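3.2 Gripper upkeep and pad replacement in the two-arm gear cell
Shares 143 Comments 2

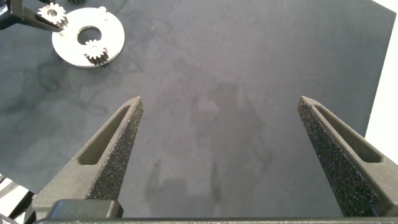
Figure 3. View between the open fingers of one gripper toward the white ring plate. One spur gear lies on the plate; the other gripper holds a second.

Ondik remarked on the draft of this section that pad wear should be logged per finger and not per gripper, as the two sides had not aged alike in the Mellach cell either. We adopted this for all records after the first pad change.

The cell has two arms working over a common dark surface. Each arm has its own maintenance sheet, and the grippers are treated as separate items for spare parts and calibration. The view in Figure 3 is the one used for the daily check. With the fingers fully open, both black grip pads can be inspected along their facing sides without removing the gripper. The coarse grain of the pads gives a firm hold on metal gears, but it also collects fine debris. Pads are brushed dry at the start of each shift. Solvent is not used, as it softened the adhesive in early tests.

Pads were first replaced after 2965 grasp cycles, when slip during insertion became frequent enough to stop the run. The interval was then set at 436 cycles for inspection under a hand lens, with replacement decided by the operator. Old adhesive is scraped off with a plastic blade. The new pad is pressed on from the tip toward the base and left clamped overnight. Finger zero is taken again before the arm is released for work — a step that was skipped once in February and led to a closing offset on the left finger.

Plate position is checked after any work on either arm. The taught point is the center of the round hole in the plate, approached from above at low speed. The small upright peg near the rim serves as a second point and fixes rotation. If the two points disagree with the stored values, the plate is taught again and the stored gear poses are shifted with it. We did not find it useful to correct single poses by hand.

The work surface is the least controlled part of the cell. Faint streaks and smudges do not affect grasping, but they and the soft shadow of the arm alter the local gray level in the wrist view. The threshold used to find the plate was therefore set from some 266 stored views taken at different arm positions. The white plate stays well separated from the surface under this setting. Detection of the gears themselves is less stable and is treated in Section 3.3, together with the Weveck light settings.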